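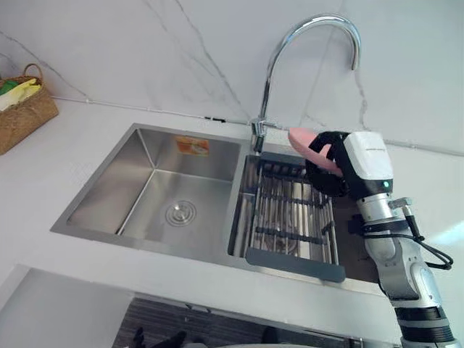
Double sink, with the rack in the right-hand basin.

Lemen Lock Settings

A table of screen lock settings as they come on second-hand Android phones after a factory reset. Each row is one setting on one phone. The table is meant for people who write set-up guides or who look after a shelf of mixed handsets at work.

Contents

lemen.csv has the readings, 2,623 rows in all.
models.csv has one row for each of the 71 models, with screen size and Android version.
checked.csv lists the row numbers that were read a second time.
gulden/ holds the script that builds the tables from the raw sheets.

Columns in lemen.csv

row: a plain number, never reused
model_id: matches models.csv
setting: short name, such as lock_delay or show_notifications
value: the text on the phone's own screen, in British English where the phone offered it
unit: seconds, minutes, or blank
menu_path: the menus opened to reach the setting
note: free text, often blank

Where the readings come from

The phones were bought or borrowed through Bailly, a repair shop in Loten. Every phone was reset from its own menu, set up without an account, and left off the network until the readings were done. System updates were not installed. If a phone asked for an update before it would finish set-up, it was left out.

Settings were read by eye and typed into a sheet. 1,321 rows were then read again by a different person from the same phone. Where the two readings differed, the phone was picked up a third time and the third reading was kept. The earlier readings are not in the release.

Known problems

Face unlock is recorded as present or absent only. The table says nothing on how well it works or whether a photograph would get past it, and should not be used to rank phones on that.

Six models show the lock delay under two menus with different wording. Both are listed, and the note column says "see also" with the other row number.

Fingerprint settings are missing for phones with a broken sensor. The value is "not read", which is different from "none".

menu_path uses a greater-than sign between menus. Older sheets used a slash, and a few rows still have one.

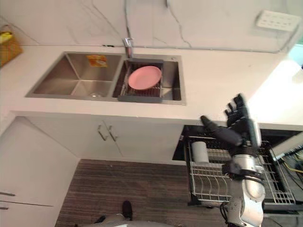
Can I use the table to find the default lock delay for a phone that was never reset?

Only as a rough guide. A phone keeps whatever its last owner chose, and some keep a delay set by an older system version after an update. Reset the phone or look in its own menu.

Building the files

Put the raw sheets in gulden/sheets and run build.py from the gulden folder. It needs Python 3 and no other packages. Old files are overwritten without asking.

Changes

2019-07-31: note column added, menu paths tidied, duplicate rows removed.
The February release had no checked.csv and used a different order of columns. Scripts written for it will need the column names changed.

Licence

CC BY 4.0 for the tables, MIT for the script. Please give the name Lemen Lock Settings and the release date when you use them.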